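Working rules for tabletop pick sessions, revision after the May review
Cell 2 notebook, Skodton bench

Went through the session sheet against what we do in practice. The sheet came over from the Palacios cell and assumes a matte gray table, fixed overhead lights and blocks. We have polished stone and toys. Changes below, in the order they come up during a session. Items marked OPEN still need a decision.

Start pose. Fingers open before the arm leaves home, and open again at the start of every episode. Of the 635 episodes in the last batch, 22 were rejected at review for starting with the fingers partly closed. All 22 were recorded by hand-triggering from the pendant. From now on the trigger is the foot switch only, and the recorder checks the finger position before it accepts the trigger.

Wrist view. Both fingertips have to be in the picture at the start, with clear surface between them. If one tip is missing, the mount has slipped and the hand-eye calibration is no longer good. Stop, reseat the mount, recalibrate. Do not correct for it in software and carry on. We did that once on the Bretov arm and lost a full afternoon of data.

Object placement. The old rule said "fully inside the view." That is too strict for the wrist camera and people were nudging objects toward the middle to satisfy it, which biases the set. New wording: an object may run out of the view as long as the part to be grasped is visible. For tools with a handle, the handle is the part to be grasped unless the task card says otherwise. The trowel lying by the right finger meets the new rule, yellow handle visible, green blade running out at the bottom.
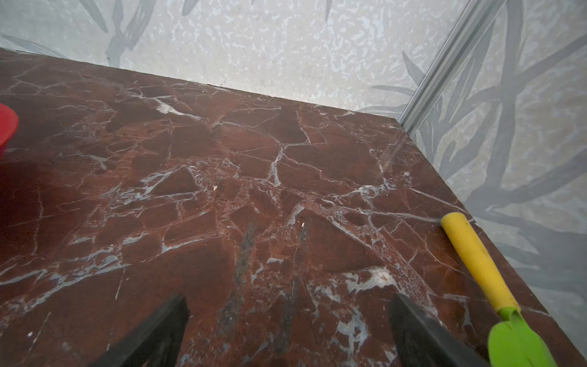 Leandro Salcedo, Cell 2 notes, May

Surface. The red-brown marble stays. Heavy white veining gives the segmenter trouble, and that is a reason to keep it in the set. Two conditions:

1. Wipe before each block of 100 episodes. Dark streaks and small white specks get picked up as object candidates at the current threshold. If a mark does not come off, write it in the log with its position and leave it.

2. No change to lighting within a block. The sheen moves with the lamps and the depth map develops holes where it is strongest. Even, slightly cool light is the reference. If a lamp fails, close the block and start a new one.

Edges. Keep-out margin along every slab edge applies to the fingers and to nothing else. An object may lie close to the edge or corner. The planner must refuse a grasp that takes a finger past the margin, and a refusal is logged as a refusal. Three people had been logging these as failures, so the failure rate in the last report is too high. I will rerun it.

Walls. Leaf-pattern panels and the metal trim strip are to be entered in the collision model as solid. The strip was left out of the Kodonia model because it looked too thin to matter. It is ridged and stands where the two panels meet, so add it as its own box.

Other objects. Anything on the stone that is not the target goes on the task card as a distractor, including items only partly in view. Color and side are enough ("red, left edge"). Do not guess at a name if only the rim is showing.

OPEN: speed limit near the margin. Current value came with the arm and has not been tested on this slab.

OPEN: relabeling. Episodes up to 263 used the old placement rule. I would keep them and add a flag for which rule was in force. Need a second opinion before I touch the index.

Sheet reprinted and taped inside the cabinet door. Old copy struck through and filed at the back of this book.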